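4장. 겨울철 조류 계수 설정과 기록

이 장에서는 Drombridge 현장 단말기와 Pretura 기록 프로그램을 써서 농경지와 초지의 겨울 새를 세는 방법을 설명합니다. 3장에서 계정을 만들지 않은 분은 3장으로 돌아가십시오. 3장을 건너뛰고 들판에 나간 분들의 문의는 해마다 12월에 몰리고, 답변은 늘 같습니다. 3장으로 돌아가십시오.

4.1 나가기 전에

1. 단말기를 완전히 충전합니다. 화면의 배터리 표시는 영하에서 낙천적으로 변하는 경향이 있으므로 숫자를 믿지 말고 충전기를 믿으십시오.

2. Pretura를 열고 [조사구]에서 담당 구역을 내려받습니다. 구역 하나의 지도 용량은 552MB입니다. 논 한가운데에서 내려받을 생각이라면 보온병을 큰 것으로 챙기십시오.

3. [종 목록]을 '겨울'로 바꿉니다. 기본값은 '여름'입니다. 개발을 맡은 Santeri Valtonen에게 바꿔 달라고 여러 차례 요청했고, 검토 중이라는 답을 여러 차례 받았습니다.

4. 조사자 이름을 입력합니다. 별명은 쓰지 마십시오. 작년 자료에는 '들판의독수리'라는 조사자가 둘 있었고 두 사람의 종다리 기록은 끝내 나누지 못했습니다.

5. [시험 기록]을 눌러 아무 종이나 한 마리 입력한 뒤 지웁니다. 지우는 것까지가 5단계입니다.

주의: 시험 기록을 지우지 않으면 본 자료에 합쳐집니다. 우리 지역 데이터베이스에 실린 유일한 펭귄은 이렇게 등재되었습니다.

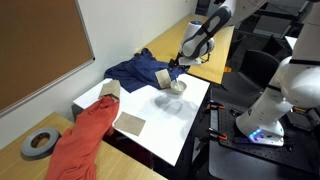
4.2 조사 경로 걷기

1. 출발점에서 [시작]을 누르고 2분 동안 가만히 서 있습니다. 이 시간에는 세지 않습니다. 사람이 나타나서 날아간 새가 다시 내려앉기를 기다리는 시간이며, 장갑을 찾는 시간이기도 합니다.

2. 경로를 따라 일정한 속도로 걷습니다. 새가 보이면 멈추고, 보이지 않으면 멈추지 않습니다. 글로 쓰면 당연한데 현장에서는 반대로 하는 사람이 많습니다.

3. 새를 발견하면 종, 마릿수, 행동(앉음, 먹이활동, 비행) 순으로 입력합니다. 종을 모르면 '멧새류 미동정'처럼 상위 분류를 고르십시오. 모르는 새를 모른다고 적은 기록은 쓸모가 있습니다. 자신 있게 틀린 기록은 Sointu Pitkänen의 저녁 시간을 잡아먹습니다.

4. 머리 위로 지나가기만 한 새는 [통과] 칸에 따로 적습니다. 기러기 떼가 구역 상공을 지났다고 해서 그 기러기가 여러분의 보리밭을 이용한 것은 아닙니다. 고속도로 옆에 산다고 차가 모두 우리 집 손님은 아니듯이 말입니다.

5. 큰 무리는 한 번에 세려고 하지 마십시오. 열 마리만큼의 덩어리를 눈에 익힌 다음 그 덩어리가 몇 개인지 셉니다. 되새 떼는 협조하지 않으므로 세 번 세어 가운데 값을 적습니다. 평균을 내지 마십시오. 소수점이 붙은 되새는 프로그램이 받지 않습니다.

참고: 경로를 벗어나면 단말기가 진동합니다. 도랑 때문에 돌아가야 했다면 [우회]를 누르고 계속 걸으십시오. 도랑을 뛰어넘을 수 있다고 판단하셨다면 그 판단은 본 설명서가 다루는 범위 밖입니다.

주의: 경작지에 들어갈 때는 농지 주인의 허락을 먼저 받습니다. 허락받은 필지는 지도에 초록색으로 나옵니다. 회색 필지에서는 길가에서만 관찰하십시오. Prustov 쪽 필지 두 곳은 작년에 초록색이었다가 올해 회색이 되었는데, 사정은 Esko Nurmi가 알고 있으며 묻지 않는 편이 좋습니다.

4.3 날씨에 따른 중단

다음 가운데 하나라도 해당하면 조사를 멈추고 [중단] 버튼을 누릅니다.

- 풍속이 초속 5m를 넘을 때. 작은 새는 덤불 속에 들어가 나오지 않고, 여러분도 그러고 싶어집니다.
- 안개로 다음 경로 표지가 보이지 않을 때.
- 눈이나 비가 계속 내릴 때. 잠깐 흩날리는 정도라면 계속해도 됩니다.
- 쌍안경 접안렌즈에 김이 서려서 모든 새가 방울새로 보일 때.

중단한 조사는 기한 안에 같은 구역에서 처음부터 다시 합니다. 중단 지점에서 이어서 걷는 기능은 없습니다. 오전에 반, 오후에 반을 걸어 붙이면 아침에 먹이터에 있던 쑥새를 잠자리 근처에서 한 번 더 세게 됩니다. 쑥새로서는 영광이겠지만 자료로서는 곤란합니다.

4.4 자료 올리기

1. 집이나 사무실에서 단말기를 무선망에 연결합니다.

2. [오늘 기록]을 열고 빨간 줄이 있는지 봅니다. 빨간 줄은 평소 그 구역에서 나오지 않는 종이거나 마릿수가 지나치게 많다는 뜻입니다. 틀렸다는 뜻은 아니니 서둘러 지우지 마십시오. 지난겨울에는 Siiri Keskinen이 빨간 줄을 그대로 올렸고, 그 줄은 구역 첫 쇠부엉이 기록이 되었습니다.

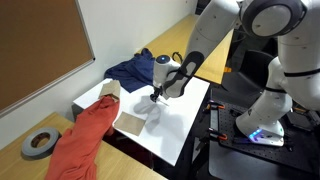
3. 빨간 줄에는 메모를 붙입니다. 거리, 빛의 방향, 본 시간, 비슷한 종과 어떻게 구별했는지를 적으면 됩니다. "느낌이 그랬음"은 메모로 인정되지 않습니다. "확실함"도 마찬가지입니다.

4. [보내기]를 누릅니다. 막대가 끝까지 찬 뒤에도 화면이 한동안 그대로일 수 있습니다. 다시 누르지 마십시오. 다시 누르면 여러분의 참새가 두 배가 됩니다.

5. 접수 번호를 수첩에 옮겨 적습니다. 문의할 때 이 번호가 없으면 조사 구역, 출발 시각, 그날 입었던 외투 색깔까지 동원해서 찾아야 합니다.

올해 자료의 접수 마감은 12월 22일입니다. 그 뒤에 도착한 기록도 보관하지만 겨울 보고서에는 들어가지 않습니다. 조사 후 14일이 지나면 단말기에서 원본이 자동으로 지워지므로 [보내기]를 미루는 습관이 있는 분은 이 문장을 두 번 읽으십시오.

4.5 자주 생기는 문제

위치가 바다로 나올 때: 단말기를 껐다가 하늘이 트인 곳에서 다시 켭니다. 그래도 바다라면 [설정]-[좌표계]가 바뀐 것입니다. 첫 번째 항목을 고르십시오.

장갑을 끼면 화면이 반응하지 않을 때: 옆면의 위아래 버튼으로도 모든 메뉴를 쓸 수 있습니다. 느립니다. 손가락이 시린 것보다는 낫습니다.

Yimyam 식별 도우미가 모든 소리를 '까치'라고 할 때: 대개 근처에 까치가 있습니다. 까치가 없는데도 같은 답이 나오면 마이크 구멍의 먼지를 털고 다시 녹음합니다. 도우미의 답은 참고로만 쓰고, 직접 보거나 듣지 못한 새는 기록하지 마십시오.

같은 조사가 두 번 올라갔을 때: 직접 지우지 말고 접수 번호 두 개를 Urho Honkanen에게 보내십시오. 직접 지우면 높은 확률로 둘 다 사라집니다.

관련 문서
- 3장. 계정 만들기와 단말기 등록
- 5장. 초지 번식조사: 둥지를 밟지 않고 걷는 법
- 부록 가. 겨울 멧새류 구별표
- 농지 주인용 안내문 (인쇄용)
- 빈 그루터기 밭을 봄까지 남겨 두면 좋은 점

공유 14 | 댓글 2

문의: Drombridge 들새 조사 지원실 | © Drombridge | 맨 위로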